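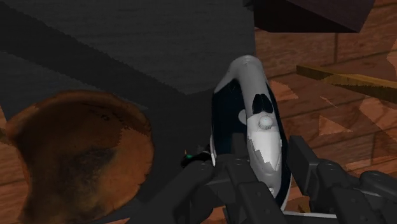 Fig. 1. Simulated iron, standing nose up.

Music Events, session 4: the benefit concert and its afterlife

Right, last time we got as far as booking the hall, so I'll pick up with the running order. I'm using Kasten again, the charity night Szabolcs Boros put on in November, as I was there and still have my scribbled set list (and the ringing ears!).

The room held 607 people standing and 200 seated upstairs. Eight acts, one shared drum kit. Please write that last bit down – sharing the kit saved them ages in changeovers, and the only band who grumbled were Gruluvport, whose drummer is left-handed.

Running order
Braltalus opened, which I thought was a mad choice at the time. They were the biggest name on the poster! But the doors had been open for ages, the bar was heaving and everyone came straight in to hear them. The quiet acoustic sets went in the middle, and everybody came back on for the last song. Finales with that many singers need a rehearsal, even a scrappy one in a corridor.

Recording it
If you want a live album or a film later, get permission in writing before the night. Performers and songwriters are separate conversations, so a cover version means finding whoever looks after the song as well. Kastriot Petkov mixed the Kasten recording and had to drop two numbers for exactly this – such a shame, one was the best thing all evening.

They pressed 800 copies and sold 289 in the first month, mostly to people who'd been in the room.

For next time: listen to the Stovlow live set and jot down where you think the edits are. Bring headphones, the speakers in our room are still buzzing.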